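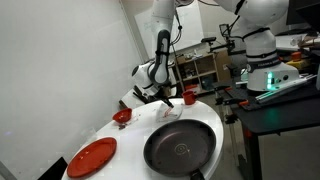
List home Archive Search Log in

Subject: Re: [Cuswood-cooks] What to do with a glut of chestnuts?
Date: Dec 11, 2019

On the Cuswood list a member wrote:

> We've come back from the woods with far more chestnuts than
> two people can eat. Last year I roasted the lot and half of
> them went hard as pebbles. Is it worth freezing them? And does
> anyone have a way of peeling them that doesn't take all
> evening and the skin off your thumbs?

Oh, lucky you! Yes, freeze them, absolutely freeze them. I've been doing it for years and I'd never go back to the jar in the fridge (mine always grew fur by New Year).

First, tip them all into a bucket of water and throw out the floaters. Don't be soft-hearted about it, a floater nearly always has a grub in it or has dried up inside. Dry the rest in a tea towel and sort them by size, as the little ones cook a good deal faster and that may well be where your pebbles came from.

For peeling, cut a slit right across the rounded side, through the shell and just into the inner skin. Put them in cold water, bring it up to the boil and give them 4 minutes. Then turn the heat off but LEAVE THEM IN THE WATER and take them out two or three at a time. Once they cool, that papery brown skin clamps on and you've lost. Any that won't give it up go back in the pan for another minute. Rubber gloves help enormously, the thin sort. 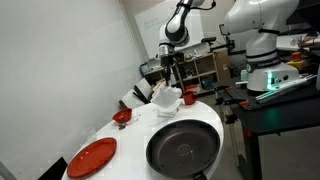 Freeze them in one layer on a tray before you bag them up, so you can pull out a handful when you want it. I cook them straight from frozen and they go beautifully sweet. My favourite way is with sprouts: shred the sprouts, get some butter foaming, chestnuts in first until they have a bit of colour, then the sprouts, salt, lots of pepper and a squeeze of lemon. I could eat that every night in December and some years I very nearly do!

They make a lovely soup too, with celery and an old parmesan rind. And if you have any broken bits, simmer them in milk with a spoonful of sugar and mash them for pancakes.

On roasting, I'd try them covered. Slit them, soak them for an hour, then put them in the oven under a lid or foil and only uncover them at the end. They steam a bit first and stay soft. Wrap them in a damp cloth when they come out and give the whole bundle a good squeeze, you'll hear the shells crackle, it's very satisfying.

Which woods were you in, by the way? We tried the Birkonow side and it was all spiny husks and nothing in them, the squirrels had beaten us to it. The big trees on the Talpur lane were much better, though you do need stout boots and a thick pair of gardening gloves.

I still have a bag left from this year's picking and I'm thinking of trying them in a stuffing with pear. Has anyone done that? I can't decide between sage and thyme.

Back to top | Contact the list owner | Copyright Cuswood Cooks mailing list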